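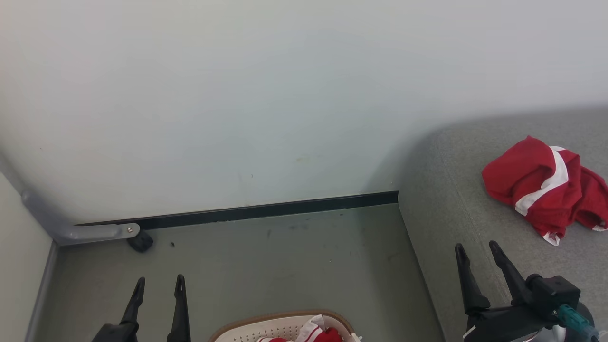 Hakura Slim Finger Set for Parallel Grippers

We love these fingers, and clothes are the reason. Most of our trials at Radbridge start with laundry: a heap on a seat, a basket on the floor, two arms and plenty of folds to grab. Wide pads tend to push fabric away. The Hakura tips are narrow enough to get in under a fold — and that makes cloth so much more fun to work with!

Each finger tapers to a squared-off tip with a long recessed slot. The dark gray finish also shows up nicely against pale walls and floors in the wrist camera view.

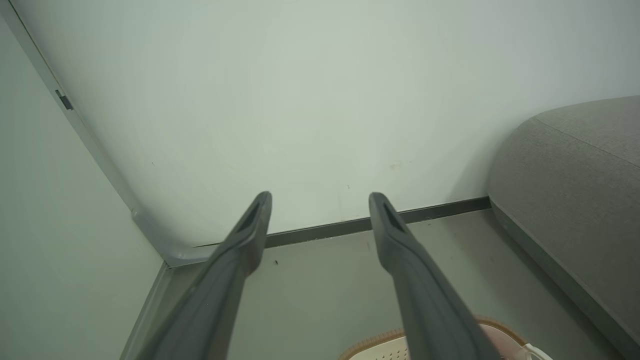

We ran the set for 200 picks next to the Bouvier wide pads, using the same arms and the same controller. Bouvier is still our choice for boxes. For shirts and shorts, Ffion Rees in our test room now reaches for the Hakura set every time.

Swapping takes one hex key. Sold as a pair, so order two sets for a two-arm station.
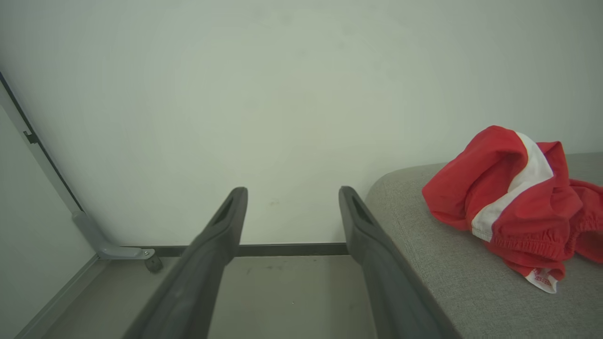 Wrist camera view, fingers open, red garment on the seat at right.

Fits: Mimach 650 and Mimach 2000
Questions on fit: ask for Nayara Arruda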